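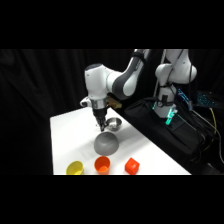
OK so I finally watched the Kalville reunion special last night and I have thoughts. Long thread, sorry, mute me if you're still catching up on the season.

First off, whoever did the seating chart deserves a raise. You put the two women who haven't spoken since the Veteo launch party on the SAME couch?? With one throw pillow between them? I was yelling before the host even said hello.

For anyone who missed it, the Veteo party was the one in episode 6. Perfume brand, rooftop, everybody in silver. One of them found out she'd been cropped out of the campaign photos and left before the cake. The other one posted the cake. That was the whole fight. It has lasted an entire season.

And I was on cropped girl's side! I really was! Then the reunion plays the group chat and she knew about the photos for 2 weeks before the party. She picked out a dress. She RSVP'd with a plus one. Ma'am.

Her face when they put the messages up on the screen. She drank her whole glass of water and then reached for somebody else's.

Can we talk about the Yáñez dress though, because that was the only thing that got me through the middle part. Beaded, low back, very 1920 speakeasy, and she could barely sit down in it. She did most of the first hour perched on the arm of the couch like a parrot. Gorgeous. No notes.

(Somebody in my replies says it's a sample and she has to give it back. If I had to give that dress back I would move to another country.)

The Vovivari stuff was a letdown. They teased it in every single commercial, "the truth about Vovivari," and then it was four minutes on who owns the name of a restaurant that closed. I still don't know who owns it. I don't think they do either.

Also the husband segment. Why do we still have a husband segment. They bring them all out, nobody's mic is working right, one of them says "I just stay out of it" and they go back behind the curtain. Same thing last year.

Ok the apology. I watched it three times. "I'm sorry you read it that way" is what my dentist's office says when they double bill me. The host let it slide and went straight to a viewer question about hair extensions. I paused it and went and made toast.

Update since I've got 67 replies about this: yes I saw her story this morning, the one with the candle and the quote about snakes. She took it down before lunch. I have the screenshot, please stop asking, I'm not posting it.

Part two airs in October and the preview has someone walking off with her mic pack still on. I think it's the Yáñez dress walking off. You can see beads on the floor.

Going to bed. If anyone finds out what happened with that restaurant, my DMs are open.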